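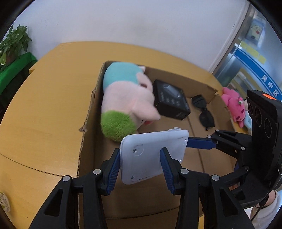 首页　图集　杂记　旧物　联系

6月　文/图：Gunhild Hjaltested

清柜子，一箱旧东西，先发出来

赶着写的，字有错的回头再改。Mullholm 这边的屋子月底要腾，柜子、绿架子、长桌底下，全都要过一遍。攒了太久了，每次都说下次收，下次收，收到现在。这一页先放纸箱里的东西，其余的分批上。要认领的看最下面，别私信我，私信我真的翻不过来。

先说规矩，短的：

能认出是谁的，还给谁。认不出的，放箱子里，留到月底。月底还没人要，毛绒的、能用的送去 Achari 那边的交换角，他们收，前提是干净。坏的、不全的另外处理，电器类不跟普通垃圾走，这个吵过一回了，不再吵。

纸箱。就用那个左边盖子撕破的，本来要扔，Þröstur 说还能撑一回，那就撑一回。放木桌子上，敞着，方便大家路过伸手翻。翻完请把东西放回去！上次有人翻完全摊在桌上，我一件一件捡回去的。

箱底没垫东西，后来想垫层旧报纸，报纸没找到，算了。

毛绒玩具，大的那只。头一头是青蓝色，身子浅粉，有尖耳朵，另一头绿莹莹的，柠檬绿，毛毛的。我一开始以为是两只缠一块儿，拎起来看是一只。侧躺着刚好占掉箱子大半边。谁家孩子的？去年夏天的家庭日以后就一直在柜顶上，问过一圈，有人说是套圈套来的，有人说是抽奖抽来的，说法对不上。反正还挺精神，洗一洗能送。洗之前先看标签，我没看，谁看了说一声。

墨镜，黑的，镜腿折着，也在箱子里。没有盒子没有布。如果是你的，请带走，夏天都来了你不晒吗。镜片我没擦，怕越擦越花，留给主人自己擦。

黑色的产品盒子，长方的，上面印着个什么设备的图，字很淡，我眼神不行，站着看没看清。盒子先别扔，很可能跟别的东西是一套，上回就是先扔了盒子后找到机子，退都退不了。里面有没有东西？还没登记，登记完补在这里。

桌上还有一只亮粉色的，不在箱里，脸上有小装饰，底下压着个浅蓝色的毛绒。这两样先不动。Þröstur 说有人要，我问谁，他说等等看，那就等等看。请不要顺手丢进箱子，丢进去就默认送走了。

再说柜子。不锈钢那个，门上贴着“中区”蓝条和卡通贴纸的，不在清理范围内，里面是公用的，钥匙在前台。黄标签别撕，撕了分不清哪格是哪格，去年有人好心帮忙擦柜门，擦掉两张，后来对了一下午。绿架子上的盆栽也不清，留着，搬的时候跟人走。浇水轮到谁谁浇，表在门后面。

然后是这次问得最多的，白色那个塑料的，扁扁的，圆角长方形，有小螺丝。群里已经猜了一长串了。有人猜充电宝，有人猜是什么东西的后盖，还有人说是老式门铃的盒子。我都不敢拍板。登记表上写的是“白色塑料件，用途未明，编号212”，先这么写着，
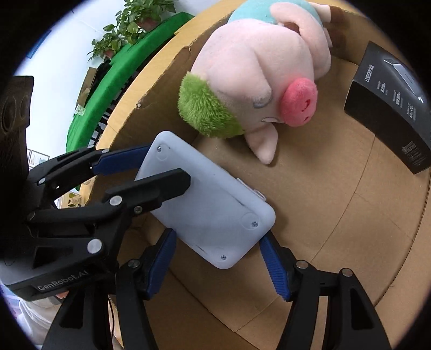 别急着改成充电宝。如果真是带电池的，就不能跟毛绒放一箱送走，Achari 那边也不收，他们写得很清楚。所以在弄明白之前它单独算一类。不要拿螺丝刀去拧！我知道有人手痒。螺丝小，掉一颗就找不着了，地毯那个绒你们也知道。

壳子上有划痕，一道深色的，斜着，还有一道细的，黑的，背面朝外的时候看得见。不影响什么，就是旧。原主人要是记得自己那个有划痕，可以拿这个来对。螺丝边上有一圈一圈的印子，很淡，侧边凸出来一小块白的，像个小拨片，又不太像，我不写死。想认领的请说出那块凸的是干什么用的，说得出来就是你的，很公平吧。

编号说一下，好几个人问为什么从112开始。前面的号是上一轮的，在 Perine 那个老本子里，没重排，重排就全乱了。这一轮接着往后写，从112写到哪算哪，中间有跳号，跳的是登记重了划掉的，不是丢了。别再问113去哪了。

登记怎么写，再抄一遍，每次都有人写成一句话：

名字（自己起，大家看得懂就行）
颜色
在哪找到的
缺不缺东西，不知道就写不知道
谁登的，写全名，别写“我”

对，真有人写“我”。

押金袋的事也顺便。交换角那边一个大袋押5块，送完退，退的钱放回铁罐。上次罐里应该是200，点下来对得上，这回谁去送谁管这个，管完在罐子上的纸条签名。不要拿去买咖啡。买了也请放回来，放回来我就当没看见。

时间。屋子上午九点后开，中午有人在，下午不一定。要来拿东西的挑中午，敲门重一点，里面放音乐听不见。晚上不要来，晚上是排练那拨人用，箱子在不在桌上我也不保证，他们要用桌子，可能会挪到墙边。挪了就找一找，不会跑远。

补一条，关于孩子。带孩子来可以，但请看着点，毛绒一旦被抱住就放不下来了，已经有过一次哭到楼下的。要是真喜欢，而且月底前没人认，可以提前说，我在本子上记一笔，先说先得。不接受口头，走廊里跟我说的我走到门口就忘。

Prerkthorpe 那批老照片和相框这次没有拿出来，还在架子后面，等有空另开一页。有几张背后有字，要慢慢认。催也没用，Gunhild 就一双手（是我）。

毛绒怎么洗，有人留言问，我抄隔壁洗衣房阿姨的：先装网袋，冷水，轻柔那一档，别甩太狠，晾的时候平放，翻几次面。大只的那种里面棉花容易结块，半干的时侯用手拍开。烘干机别进，进过一次，毛都打卷了，像烫过头。没有网袋用旧枕套也行，口子扎紧。长毛的那种洗前先梳一遍，梳不通就剪掉小结，别硬扯。

送之前还要看缝线，开线的先缝。针线盒在窗台左边第二个抽屉，白线没有了，黑线一大卷。拿黑线缝浅粉色会很难看，谁家有粉线的带一点来，不用多，一小段就够。眼睛松不松也要捏一捏，松的缝紧再送，那边会退的，退回来又是一趟路。

装箱顺序：重的、硬的在下，毛绒最后压上面。墨镜如果到时候还没人领，包一层软的再放，别直接塞在盒子边上，一晃就花。黑盒子立着放还是躺着放都行，别压。封箱胶带用宽的，窄的那卷粘不住，撕破的那边多贴一道，从底下兜上来贴。

箱子外面写字用粗笔，两面都写，写“毛绒/杂”，日期写送的那天，不是写封的那天。字写大。上次写在盖子上，摞起来什么都看不见，最后全部搬下来重新认。

还是212：

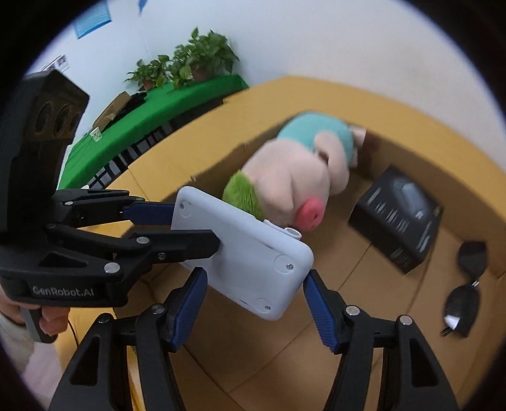 212号，白色塑料件，四颗小螺丝，后面露出来的是毛绒的鼻子。纸箱里。

右上边有个小圆柱，白的，像旋钮又像接口，看不出来。有认识的请直接留言，说型号最好，说“我家以前也有一个”没有用，已经有好几位家里以前有过了，都说不出叫什么。

目前认领情况（随时改，以本子为准）：

大毛绒：没人认，有人预定，记了
墨镜：有人说像他的，让他来看，还没来
黑盒子：待查
212：待查
粉色那只和浅蓝的：不在清单里，等 Þröstur 回话

下一批预告：线。很多线。一整个抽屉，缠成一团，先解开再拍，解开要多久不知道。还有杯子，没有把的那种也算在里面，有人说要拿去种多肉，那就先给你留着，但请你自己来挑，我不会判断哪个适合多肉。再下一批是书和说明书，说明书比书多。说明书如果你家机器还在用，就来拿走，别让我寄。

找不到页面的从首页点“旧物”进，别从搜索进，搜索出来的是去年那版，去年那版里的东西早送完了，还有人照着来问那盏台灯。台灯没有了，真的没有了。

有要改的，留言里写编号加要改什么，写清楚，我晚饭后统一改。Þröstur Eskildsen 那边负责搬和送，要搭车顺路带东西的找他，车不大，先问。认领一律写本子，本子在进门右手，绳子拴着笔，笔请不要带走，这个月换过好几支了。

本站使用 Cookie 以改善浏览体验。继续浏览即表示同意。　接受　了解更多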